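**Breaker trips when the toaster and kettle run together**

Moved into a unit in Ferlow in May. If the kettle and toaster are on at the same time, the kitchen goes dead. Do I need a new circuit, or is one of them faulty?
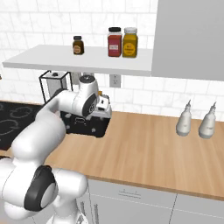
*Small appliances along the kitchen counter*

They share one double outlet. On its own, each works fine.
– Rotitz

**Wan**
Add up the wattage on the labels. A kettle and a toaster on one circuit can easily be too much, and then the breaker is doing its job. Try the toaster on an outlet fed by a different breaker. If it still trips alone there, stop using it.

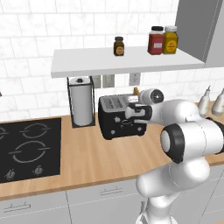 Trestora reckons a power board will fix it, and has run 2 appliances off one for years.

**Rotitz**
Wouldn't the board be on the same circuit though? Anyway, moved the toaster to the other bench and no trips so far – will ask an electrician about the rest.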